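Prokivstead Hall – Kitchen and Snack Room Walk-Through, October
Building: Vidamgate side, ground floor
Overall: pass, with grumbling

1. Exits and hallways
Back door opens fully – OK
Exit sign lit – OK
Hallway clear – NO. The folding chairs have returned. They were moved in spring and appear to have missed us.

2. Fire equipment
Extinguisher by the stove, gauge in the green – OK
Fire blanket on its hook – OK, although it now shares the hook with an apron. One of them has to go, and it's the apron.
Smoke alarm test – OK. Heard clearly in the parking lot.

3. Refrigerator and freezer
Door seals – fridge OK, freezer torn at the bottom corner. Tape is a repair in the same way that hope is.
Temperature log filled in – PARTLY. The last 7 entries are in the same pen, the same handwriting and the same mood.
Unlabeled containers – 2, both thrown out. Please don't write to ask which.

4. Dry food and snacks
Shelves off the floor – OK
Opened packages clipped or in a lidded tub – NO. The Avcı flour was folded over and left to its own devices.
Snacks stay on the table or in the tub, and leave the windowsill to the ants.
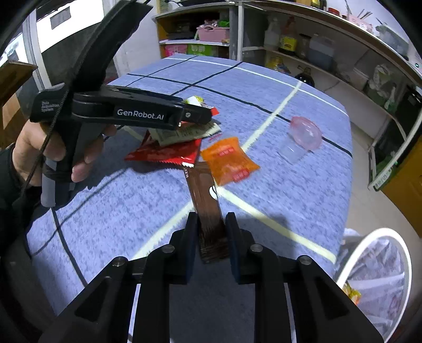
Item 4: brown snack packet, table.

5. Electrical
Sisov kettle, cord and plug – OK
Toaster crumb tray – emptied. I'd rather not discuss it.
Power strip under the counter – FAIL. It had another power strip plugged into it. Removed, and there is no appeal.

6. Water and sinks
Hot tap – OK after a long think
Hand soap – OK
Drain – slow. The 500 ml bottle of cleaner under the sink is still sealed, so we know what hasn't been tried.

7. Meter
Water meter reading 3,281, written on the card inside the cupboard door.

To fix before the next walk-through: freezer seal, chairs, drain. The power strip goes in the bin outside, and it stays there.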